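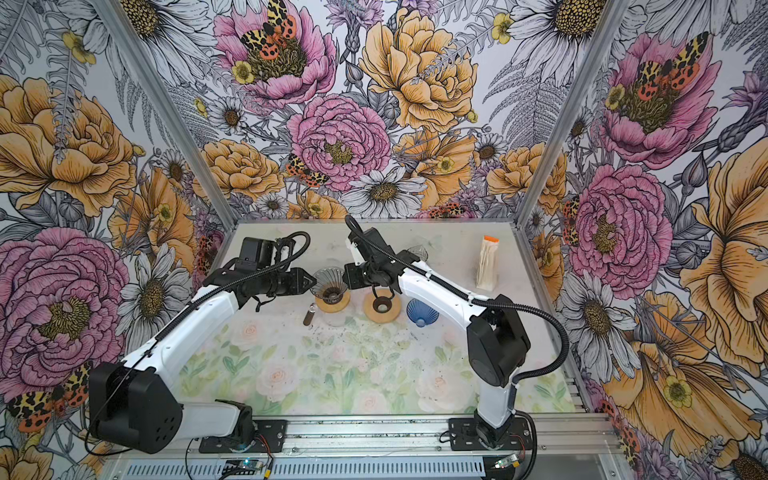
ulises_c
No way I'm paying 9 bucks shipping on filters. Just buy the flat ones at the grocery store and fold the bottom over. Been doing it since April, tastes the same

Szu-yu Wan
does NOT taste the same lol. flat ones in a cone collapse on one side and the water runs straight past the grounds. get the real cone ones, Zurmont sells a box that fits any ribbed dripper

ulises_c
"any" is a stretch. Theirs stick up way over the rim on mine, had to trim them with scissors

nermin_s
Back to the original question. Sour cup = grind finer first, before you touch anything else. Then hotter water. Filter brand is like the last thing I'd mess with

rcarbone
Disagree, water first. I went finer and finer on my Veklow for weeks, just got slow AND sour. Turned out my kettle was nowhere near boiling. New kettle, fixed same day

nermin_s
ok but that's your kettle. Most people are grinding too coarse

rcarbone
Most people never checked there kettle

pierina lp
Thanks all, OP here. Kettle boils fine, I let it sit a bit after. Beans are the Palumbo light roast. Bag says 22/12/2021, no idea if thats roast date or best by??

Szu-yu Wan
If it's best by, that explains a lot. Email them. And stop letting the water sit, light roast wants it right off the boil

ulises_c
+1 on the water. Still not buying the fancy filters

pierina lp
Going two clicks finer and straight off the boil tommorow. Link to the Zurmont ones gives me a 404 btw

Szu-yu Wan
ugh, they moved the shop page. search "cone, unbleached" on their site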